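About Gastine Customs Services

Gastine handles import and export declarations for food traders using the port at Brodside. 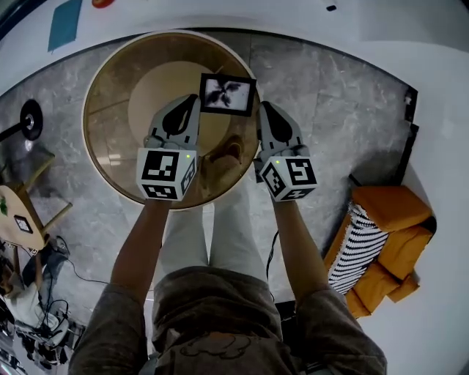
Thu Cù wrote to us in December that her rice had cleared before the lorry was booked, and asked that we give more notice next time. We now send an arrival notice to every client.

The firm was founded in Filby and employs 13 licensed agents. Last year we lodged 2,963 declarations, most of them for grain, rice and cooking oil. Duty and tariff enquiries are dealt with by Thoa Cao.

Our office is open until 5 p.m., and until noon on Friday. New accounts are subject to 30 days' credit.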